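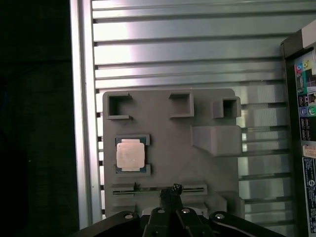 Robots on the Repair Bench: What Changes for the Technicians
Student project report, January 15, 2023

1. Background

Talton refurbishes office computers in Lullow. The shop handles around 700 machines a month, and most of them need parts taken out, checked and put back. Until December all of this was done by hand. The company now has 2 robot arms for the most repetitive steps, such as handling processors and memory.

2. What we did

We spent four days at the benches and talked with the technicians on both shifts. We also read the shop's error log.

3. Findings

The arms practice on printed fixture plates before they are allowed near customer boards. A plate has the same kinds of holders and slots as a motherboard, and a damaged one is cheap to print again. The technicians set up the plates themselves, and this was new work for most of them.

Several people said their wrists hurt less at the end of a shift. Others missed the old routine - they now spend more time watching and clearing stops than repairing. Two said they felt slower at seating a processor by hand than they used to be.

Pay has not changed, though the job has. Training was one afternoon, and all the people we spoke to wanted more.

4. Limits

We saw one shop only. A planned visit to the Hirnach site was canceled, so we can't compare the two.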